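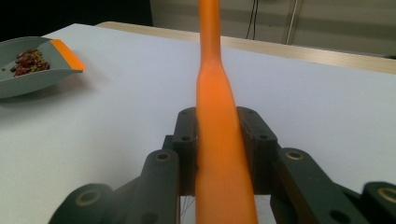
Fig. 1. Orange handle, close up.

2023-01-30
Obed Alhassan and Kofi Abugri, Media Studies, Jedivdale

Topic: how one soup recipe from a TV cooking segment got passed around online, and what got lost on the way. Started in September, narrowed it down twice. Original plan was all the celebrity recipes on Drundine for a whole season, way too much for two people.

The soup was on Drundine, in the part where a guest cooks something from home. Guest was one of the leads from the soap Zakaria. She made her grandmother's peanut soup, eight minutes on air, no amounts given except "a good spoon" of this and that. Next morning the food blog Skordale had it up with exact cups and teaspoons. We don't know where they got those. Wrote to them, no reply.

Method. We collected 100 posts that named the soup or the actress plus the soup. Kofi did the reading, I did the spreadsheet. For each one we noted who it credited, whether it had amounts, and if ginger was in it (she used ginger on the show, Skordale left it out). Disagreements we talked over until one of us gave in.

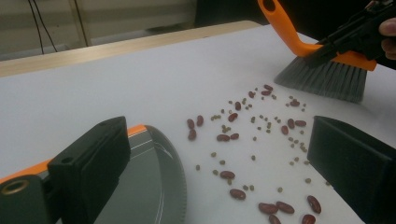
The ginger turned out to be the most useful part. If a post had no ginger it was nearly always copied from the blog and not from the show, even when the writer said they had "watched her make it". A few had the blog's spelling mistake too ("tomatoe paste"). Only 8 posts had ginger in.

The biggest single post had 2900 shares and it calls the soup her "diet secret". She never said diet. We watched the segment three times to be sure. She said her grandmother made it when people were tired. Kofi thinks the diet headline is why it spread, I think its mostly that Zakaria was in its final week and anything with her in it got clicks. We couldnt test either one with what we had.

Problems: deleted posts, we only have what was still up. Also all in English. Private groups not included, and my aunt got the recipe in one of those, so there is clearly a lot we missed.

Still to do: add the second chart, fix the source list, ask Drundine for the full clip.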